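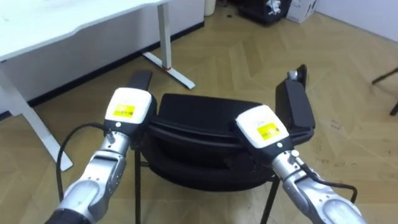
4.3 Recording two-arm furniture tasks

This section covers recording of demonstrations in which both arms handle one chair. Complete the arm check in 4.2 first.

1. Place the chair on a level floor between the two arms. Keep it clear of desks and other furniture by at least 610 mm.

2. Check that each wrist cable runs along the outer side of the forearm. A cable on the inner side can catch on an armrest.

3. In the Harkasus recorder, open New Task and enter the task name. Use the same name for all episodes of the task.

4. Bring both arms to the start pose and press Record. Wait for the tone.

5. Guide the grippers to the armrests at a steady pace. Do not pause for longer than 2 seconds. Long pauses are learned as part of the motion.

6. Move the chair to its target position, open both grippers, and return to the start pose.

7. Press Stop. Mark the episode Keep or Discard before starting the next one.

8. Shift the chair and change its angle slightly, then repeat from step 4. A full set is 300 kept episodes.

Note: Episodes that run past 1240 frames are split on export. Discard them unless the task calls for long motions.

Note: Failed grasps that are corrected within the same episode may be kept. Tag them Recovery.

CAUTION: Do not lift the chair by one armrest. The side load can trip the wrist joint and end the recording.

For export to Manninen format, see 4.5.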